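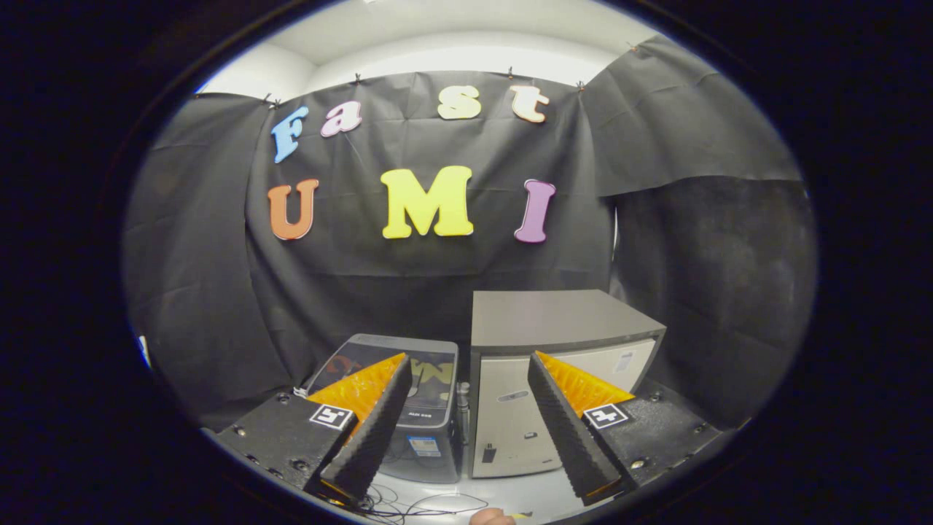

Busisiwe Pillay was of the opinion that the cloth should have been pressed before it went up, and she repeated this at the morning meeting. Her view was entered in the log. The folds remain.

3 January 2023. Display area, Skorside building, first day after the break.

The black backdrop is in place and held along the top with six clips. The foam letters are mounted in two rows, "Fast" over "UMI". The M is the largest of the set and was given the center of the lower row. The F leans a little. Hongmei Zheng asked that it be straightened, and Guilan Tang asked that it be left alone. No decision was recorded.

The two computer cases are on the floor in front of the cloth, the dark tower to the left and the beige and silver one to the right, with the thin metal post between them. Facilities has requested that the post not be used for hanging coats.

Yiran Hao raised the matter of the side panels. They are also black cloth, and the one on the left curves in toward the floor. A weighted hem was proposed. The supplier, Virnutell, sells hem weights in packs of 20, and we require 12. The remainder will be kept in the supply closet with the spare clips.

Lanying Gu has offered to bring a garment steamer from home. The offer was accepted, subject to the steamer being kept well away from the foam. Steaming is set for tomorrow, before the lights are turned on.

Outstanding: the F, the hem, and a reply to Oria on whether the cloth must be returned in March - their letter can be read either way.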